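Chapter 4
Condition and Grading

2 comments
Share 14

Two copies of the same card can sell for very different prices. They came off the same press, show the same player and carry the same number on the back. What separates them is condition, and this chapter is concerned with how condition is judged, who judges it, and what the judgment does to price.

In Chapter 3 we looked at supply, meaning how many copies of a card were made and how many are left. Grading divides that supply again. Take the Hutapea hockey set, which we will use through the rest of the book. The goalie card numbered 300 in that set has been sent in for grading 2,134 times. Of those copies, 400 came back with the top grade. A buyer who wants a top copy is shopping in a much smaller market than the total suggests, and the price reflects it.

4.1 What graders look at

Most grading is built on the same points: corners, edges, surface and centering. Some companies give a separate score for each and then a final grade. Others give only the final grade. In either case the final grade is seldom a plain average. One bad corner can hold down a card that is clean everywhere else.

Corners are the first thing most collectors learn to check. A sharp corner comes to a clean point. A soft corner has lost the point and may show white fibers where the top layer of the card has worn through. Dark borders show this wear sooner than white ones do.

Edges are judged by looking for chips, nicks and rough cuts. Rough cuts come from the factory, when the blade is dull, and some graders treat them more gently than handling wear.

Surface covers scratches, print dots, stains, creases and loss of gloss. Many surface faults can't be seen straight on. Tilt the card under a lamp and look along it – a light crease that was hidden a moment before will often show as a thin line.

Centering is the easiest point to measure. Compare the left border with the right, and the top with the bottom. If the borders are equal, the card is 50/50.
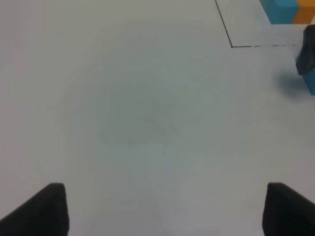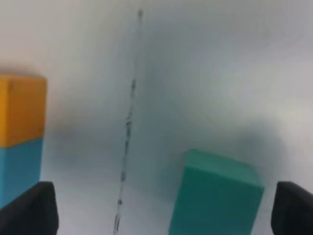
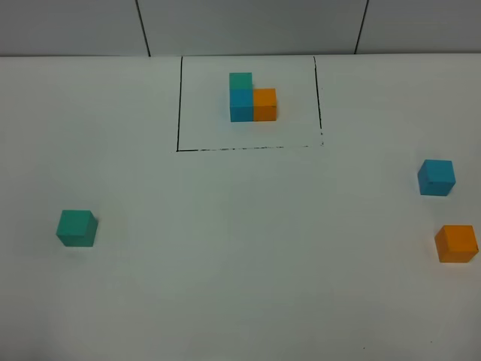
White surfaces in three views.

4.2 Where the grade comes from

A collector can grade a card at home, and many sellers do. The trouble is that the seller has a reason to be generous. Third-party grading began as an answer to this. The owner pays a fee, the company examines the card, and the card is returned in a sealed plastic holder with the grade on a label.

In our examples we use two companies, Cliltent and Trasholm. Cliltent gives half grades and Trasholm does not. A card that gets an 8.5 from the first might get an 8 or a 9 from the second, and the owner who is choosing between them has to think about which is more likely. We work through this choice in Section 4.5.

Graders are people, and people differ. Juwita Hartono sent the same Gullow rookie card to Trasholm on two occasions, having removed it from its holder in between. The first grade was 9 and the second was 8. Nothing in the card had changed that she could find under a lens. We will come back to her case when we discuss resubmission, the practice of sending a card in again in hopes of a better result.

4.3 When grading pays

The fee is the same whether the news is good or bad. For a common card worth a few dollars, the fee will usually be more than anything gained. For a scarce rookie, a high grade may raise the price many times over, while a middling grade may leave it around where it was. The owner's decision depends on three things: the fee, the price at each grade, and the chance of receiving each grade. The third is the hardest to estimate, and beginners tend to estimate it too high.

Before reading on, take a card you own and write down a grade for its corners, edges, surface and centering. Put the paper away. You will need it for the exercise at the end of Section 4.4.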